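Spotting satellites and the Space Station from a backyard in town
Posted in Astronomy & Space, Prullville Community Help

I moved to Prullville in March and I'd like to see the International Space Station go over. I have no telescope, only an old pair of binoculars. I tried twice last month using times I found on a website and saw nothing either time. My backyard faces north with a two-story house on the south side and a streetlight at the corner. Is it possible to see it from a yard like mine, or do I need to drive out somewhere dark? Also, the list I looked at had a column called "max elevation" and I don't know what number I should be looking for. One of the passes I tried said 17 and the other said 20. Both were in the evening.

Posted by northyard

tallgrass_7

You don't need to drive anywhere. The Station is one of the brightest things in the night sky and a streetlight won't hide it. Your trouble is the elevation. That column is the height of the pass above the horizon in degrees, where 0 is flat on the horizon and 90 is straight overhead. A pass that tops out at 17 or 20 is low, and in town it will be behind a roof or a tree for most of the way. Skip anything under 40 until you've seen it a couple of times.

The other thing to check is the direction where it appears. Most lists give three directions: where it comes up, where it is highest, and where it goes out of sight. If all three are to the south you'll be looking at your own house. On those nights go out to the front sidewalk. 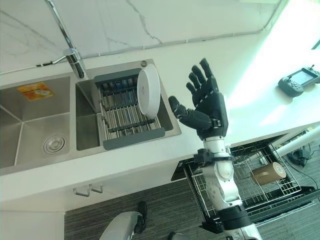
Why can I only see it in the evening or early morning?

The Station has no lights you could see from the ground. What you see is sunlight reflecting off it, so it has to be in sunlight while your yard is dark. That happens for a couple of hours after sunset and a couple of hours before sunrise. In the middle of the night it's usually in the Earth's shadow, though around June it can catch the sun on late passes too.

It also means it can fade out partway across the sky. It has gone into the shadow at that point. New people often think a cloud got in the way.

What it looks like: a steady white light, no blinking, moving about as fast as a high airplane seems to. If it blinks or has red and green on it, it's an airplane. A good pass lasts up to six minutes from one side to the other. Leave the binoculars inside the first time. It moves too fast to find with them and you'll spend the whole pass looking for it.

Check the time zone on the website as well. Some of them default to Universal Time and you have to put in your own town. I used the setting for Premstead for a long time after I moved and it didn't matter, the towns are close enough that the times hardly change. But the wrong time zone will put you off by hours.

ammann_road

just use an app. hold the phone up and it shows you where it is. I saw it first try 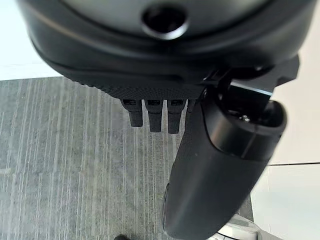 sernier_sky: Apps are fine but the compass in a phone can be way off if you're standing near a car or a metal fence. Mine was pointing me east when the pass was in the northwest. Learn where north is from your yard before you rely on it. The Big Dipper will do that for you, the two stars at the end of the bowl point to the North Star.

To add to the first answer, get the list on the same day you plan to look. The Station's orbit gets adjusted now and then, and a list printed two weeks ago can be off by several minutes. That may be part of what went wrong for northyard if the times were old. Go out ten minutes early so your eyes adjust, and stand where the streetlight is behind something.

If you want a good spot with an open view, the ball field on Ammann Road is clear on every side and the lights are off by 10 p.m.

northyard

Thank you all. I looked again and the website was set to Universal Time. There is a pass in the list with a max elevation of 71 that starts in the west, so I will try that one from the driveway.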